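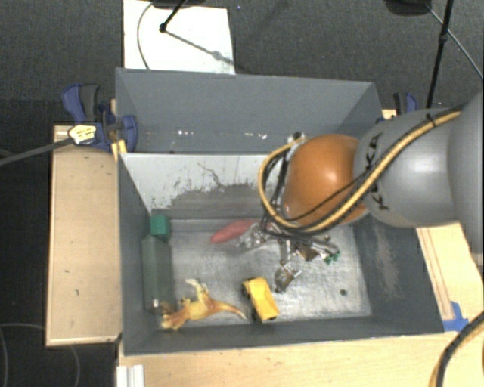 Grey two-compartment bin and orange-jointed arm.

Home | Fixtures | Club | Minutes | Contact

Filed under: Club News, Meetings

JELGATE TOWN FC SUPPORTERS' GROUP
Minutes, 24/04/2026

In the chair: Faustine Gautier. Apologies: Dinu, whose apologies were longer than most of his contributions.

1. Last minutes. Agreed, once "shambles" had been changed to "second half".

2. Clingate away. Lost 4-0. The chair asked whether anyone wished to discuss it. A silence followed and was minuted.

3. Coach travel. 50 seats booked for Clingate, 20 filled, one of them by a drum. Smaller coach next time. The drum to pay full fare.

4. Ground. Best gate of the season was 2,547. Queue for pies at half-time still going on 90 minutes. Club to be asked for a second hatch, as it was last year and the year before.

5. Shirts. Provora will stay as sponsor. New away kit described by the club as "sand" and by the meeting as other things. On sale in September, a month after the season starts.

6. Any other business. Dinu's song (sent by letter) was read out. No seconder.

Closed early, the bar being open.

We use cookies to keep this site running. Accept | Manage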